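**Nota de prensa — Asociación de Inquilinos de Tirndale**

# Los inquilinos de Tirndale piden ver las cuentas antes de aplaudir la nueva tasa de llaves

La Asociación de Inquilinos de Tirndale ha recibido con reservas el anuncio de la administradora Setance, que a partir de diciembre cobrará una cuota mensual por la «gestión integral de accesos» en sus edificios. La empresa habla de más seguridad. La asociación ha leído las cuatro páginas del folleto y no ha encontrado en ellas un solo dato sobre robos, llaves perdidas o cerraduras forzadas.

El plan afecta a 2,487 viviendas. Según Setance, cada una recibirá dos juegos de llaves registrados y cualquier copia adicional deberá encargarse a Tollik, el único cerrajero autorizado.

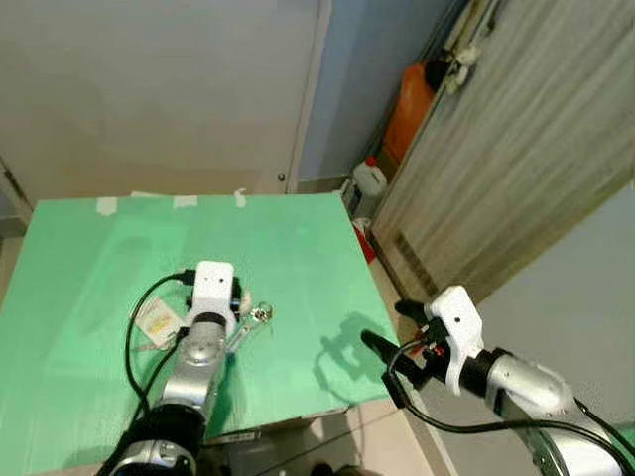

*Tablero verde sujeto con cinta blanca por el borde del fondo.*

«Nos dicen que el sistema se paga solo. Pues que se pague solo y que no nos lo carguen en el recibo», señala Wekesa Koech, portavoz de la asociación. Koech recuerda que la administradora ya prometió un ahorro parecido con el cambio de buzones, y que aquel recibo subió igual.

La asociación preguntó por escrito cuánto cuesta hoy reponer una llave y cuánto costará con Tollik. La respuesta, recibida un jueves a última hora de la tarde, remitía de nuevo al folleto.
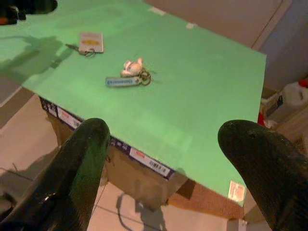
Tampoco queda claro qué ocurre con quien pierde un juego. El borrador de contrato menciona un recargo de 70 por juego extraviado, pero no dice si incluye el cambio del bombín ni quién decide que hace falta cambiarlo. En el edificio Yau, donde el sistema funciona a prueba desde hace 18 meses, varios vecinos aseguran haber pagado el recargo y conservar la misma cerradura.

Brian Muli, vecino del Yau, lo cuenta así: «Perdí las llaves, pagué y me dieron otras iguales. Si alguien encontró las mías, todavía puede entrar en el portal. No sé qué parte de eso es gestión integral».

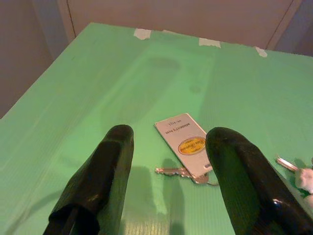 Setance sostiene que la prueba en el Yau ha sido «muy satisfactoria» y cita una encuesta interna. La asociación la ha solicitado dos veces y sigue sin conocer cuántas personas contestaron ni qué se les preguntó.

La asociación no se opone a que exista un registro de llaves. Pide que la cuota quede en suspenso hasta que se publiquen el contrato con Tollik, el resultado completo de la encuesta y el desglose del recargo. Pide también que los inquilinos puedan hacer copias en la cerrajería que prefieran, como hasta ahora.
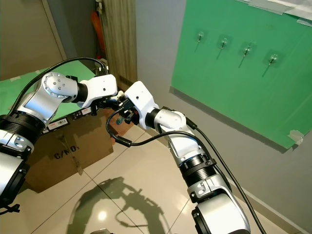 *Última modificación de esta página: diciembre, 18:40 h*

Mientras no haya respuesta, se recomienda a los inquilinos no firmar el anexo de accesos y guardar copia de todos los recibos, también los anteriores al cambio. Quien ya lo haya firmado puede llevar el documento a la oficina de la asociación, donde se revisará sin coste.

**Contacto para medios:** Wekesa Koech, Asociación de Inquilinos de Tirndale. Atención los jueves por la tarde.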